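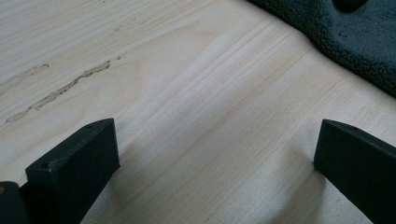 The Standards Office at Skallthorpe had been given until the end of March to finish Rule 20, and Rule 20 concerned the state of the work surface before a session began.

The draft ran to two sentences. The surface was to be clear of all articles other than those named in the session sheet. Any mark on the surface was to be entered in the register. The inspector from Poltetti had objected to the second sentence at every meeting and had been sent to Skallthorpe to see the rule applied.

The inspector was shown to a stool at the side of the room and asked to remain silent. The operator took up the grips, one in each hand, and waited. Under the Gebremichael Code, which both offices had signed, no movement could begin until the clerk had read the register aloud.

The clerk read. Entry 519 was a pale streak along the grain. The entry after it was a second streak, shorter and fainter. The clerk's voice did not change from one line to the next, and the reading took a long time.

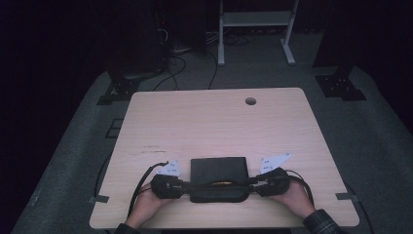
The operator's station at Skallthorpe, with both grips in hand.

"Is there a mark that is not in the register?" the clerk asked, as the Code required.

The question was addressed to the operator. The inspector, who had spent nine years arguing that a scratch could not spoil a session, found that the answer mattered a great deal. The operator bent closer to the desk.

"One," the operator said.

The clerk uncapped a pen. The operator gave its position and direction, and the clerk wrote both down and read them back. The inspector asked permission to speak and was granted it.

"Who made it?"

"The rule does not ask," said the clerk.

The report sent to Jotow that evening recommended that Rule 20 be adopted with both sentences intact. Under the heading for objections, the inspector wrote the word "withdrawn," crossed it out, and wrote it again in a clearer hand. The clerk asked that the correction be initialed, and it was.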